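Evevano Hand Kit Evaluation
Progress report to the Plirkoreo equipment fund
February 24, 2018

Where the money has gone

The grant paid for two Evevano kits, a box of spare finger pads and a table. The table is the only item that arrived assembled. It has a pale wood top with a lot of grain in it, and everyone who visits admires it before asking what the kits do.

For new members of the fund: the kit is a hand-held gripper with a camera on it. A person picks things up with it, the recording goes to the software, and a robot arm is supposed to learn the job from that. Evevano sells it as ready to use out of the box. We were asked to find out how far from the box one can get.

What we have done since October

We have recorded 3,412 pickups on the tabletop, using boxes, small containers and whatever else would fit between the fingers. Of these, 143 had to be thrown out, mostly for the operator starting to move before the recording did. The software signals that it is ready with a small gray dot. We have asked for a bigger dot.

New operators get 20 minutes of practice. The manual suggests a full day, but the manual also devotes four pages to the carrying case.

Setup is now the same every time. Items go down toward the back of the table, the jaws start wide open, and the operator comes in low with clear wood between the fingers.

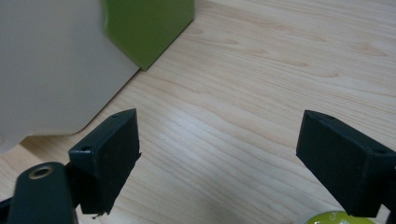

Wear and repairs

The finger pads are the weak point. The bottom edge of the left one has gone ragged, and we would like the fund to know that the brochure describes the pads as "lifetime" without saying whose. The screws have given no trouble. The brass insert in the mounting arm is the best-made part of the whole kit, and if Evevano ever wants to sell those separately we will be first in line.

Spare pads come through Finditz, the distributor. Our October order was filled with pads for a different model. The replacement order was filled with the same pads, accompanied by a nicer letter. The third box was right.

Changing a pad takes a few minutes and one screwdriver, which the kit does not include. We now log the condition of both fingers at the start of a session, jaws open over the bare table, with no items on it. 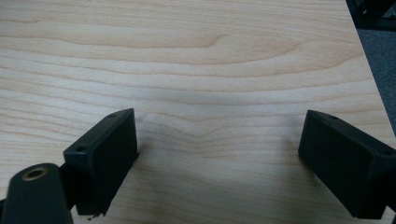
Zaidi

Remaining work and budget

Still to do: the comparison of the two kits against each other, and the trial on the arm itself. The arm trial has slipped a month while we wait for a mounting plate that Evevano lists as included and ships as optional.

Spending is under plan, chiefly on account of things that have not come. We ask to move the unspent travel money into spare pads. A recommendation on whether to buy more kits will follow the arm trial. At present it leans toward yes, with our own screwdriver.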